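Two grippers, one spatula

The test kitchen at Renness is a storeroom with a sink down the hall. Mirko Martinelli and Evaristo Bortolotti moved their bench into it in July, after the noise complaints upstairs, and they have been comparing grippers there ever since.

The question they started with was simple enough. Their customer, a canteen supplier called Gurkham, wants an arm that can stir, scrape and put the tool down again without a person standing next to it. Most grippers are sold on how hard they squeeze. Stirring asks for something else. The tool gets pushed from the side, over and over, and it slowly turns in the fingers until it points the wrong way.

Martinelli had two candidates. One was the long parallel gripper the team already owned. The other was a shorter one from Dursun, with softer pads and a force reading sent back to the controller. Each was to run the same set of motions: pick up, dip, stir, lift, release. They used kitchen tools from a discount store, on the grounds that a canteen would do the same.

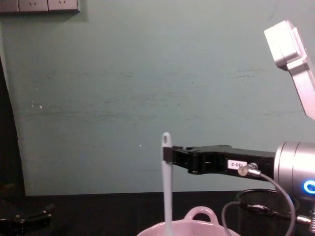
The long parallel gripper with a spatula in the pink pot.

The long gripper did better than Bortolotti expected. Its reach keeps the wrist joint well away from the pot, and that matters once there is steam. The drawback is leverage. With a thick mix in the pot, the handle began to twist after three minutes, and closing the fingers harder only delayed it.

The Dursun pads held for five minutes with the same mix. They also picked up grease, and from then on the results got worse with every run. Wiping them down brought the grip back, but a canteen is not going to stop and wipe pads in the middle of lunch.

Cables took up more of the afternoon than either man wanted to admit. A loop that hangs fine at rest can snag when the wrist turns. They tried clips, then a sleeve, and went back to a loose loop with more slack.

Software was the easy part. Both grippers run from the same Brilemow controller, and swapping one for the other means changing a settings file and checking the zero position. Bortolotti does it before his first coffee, usually by eight.

For now the long gripper stays on. Martinelli is having new fingers cut for it, with a shallow groove to stop a flat handle from turning — the pads will come later, if the groove works. Gurkham has asked to see it stir porridge.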